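Keeping the Grippers Honest: An Afternoon with Yesenia Cervantes

Yesenia Cervantes had already put the kettle on by the time I found the right door at Nirotis, and she talked the whole way up the stairs, mostly about screws.
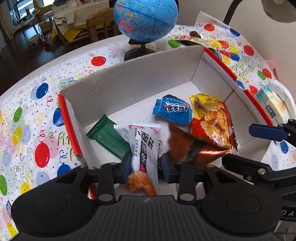
"People want to hear about the clever part," she told me, clearing a chair so I could sit down. "And I love the clever part, don't get me wrong! But my day is pads and screws and wiping things down. If the fingers don't close evenly, the clever part has nothing to work with."

Her charge is a hand-held gripper, a tool a person carries around and uses to pick things up, with a camera looking down at the fingers so that a robot arm can later be taught from the recordings. The job this spring has been packing snacks: bags and wrapped candies, into a box and out again, over and over, on the sort of table you might find in anybody's home. Yesenia looks after two of the tools, and she speaks of them the way my aunt used to speak of her sewing machines (fondly, and with a long memory for past offenses).

I asked why snacks should be so hard on a machine. She laughed and went off to find a bag of chips.

"Squeeze that," she said. "It's mostly air, isn't it? So you close on it and it puffs out to the sides, and then the film slides. A foil wrapper slides in a different way. And every one of them leaves a little something on the rubber. You can't always see it, but run your thumb across the pad at the end of a day and you'll feel it."

So the rubber pads on the inner faces of the fingers get wiped with a damp cloth at lunchtime and again in the evening, and they get changed after about 3,000 grips. She used to wait until they looked worn. Dougal Mackay, who taught her most of what she knows when they both worked at McIver, talked her out of that over the course of one very long phone call.

"Dougal's view is that if you can see the wear, you've already recorded a week of bad grips," she said. "I argued with him. I had a whole speech ready. Then I went back through our log and found 79 dropped bags on one old set of pads, and I had to call him back and say so, and he was very nice about it, which made it worse."

Changing a pad sounds simple enough until you watch her do it. The old one is peeled away slowly from the bottom corner, the finger is cleaned, and the new pad is pressed on and left alone overnight. Then she closes the fingers on a strip of plain paper and tugs, first at the top and then lower down. The paper should drag the same amount in both places. If it slips at the tips, she loosens the screws on that arm a quarter turn, nudges the finger square, and tightens them again a little at a time, going back and forth between them.

"Never one all the way and then the next," she said, quite sternly for her. "Merja Ojala did that once and the finger sat crooked until Saturday. She'll tell you so herself."

The camera comes last. She checks it with the fingers open and then closed, and compares both views with prints taped inside the cupboard door. If the tips have wandered from where they sit in the prints, she goes over the mount before anyone records another minute.

I wondered whether she ever got tired of it, and she thought about that for quite some time, turning a spare finger over in her hands.

"In May we had a stretch where the left finger clicked every time it opened," she said at last. "I took it apart and cleaned it and put it together again, and it still clicked. I went home grumpy. Next morning I found a crumb of something in the slide, way up where the cloth doesn't reach. A crumb! I was so happy I called my mother."

There is a soft paintbrush in her drawer now, just for the slide, and she showed it to me before I left. She had written "crumbs" on the handle in marker. Then the phone rang, and it was Dougal, wanting to know how the new pads were holding up.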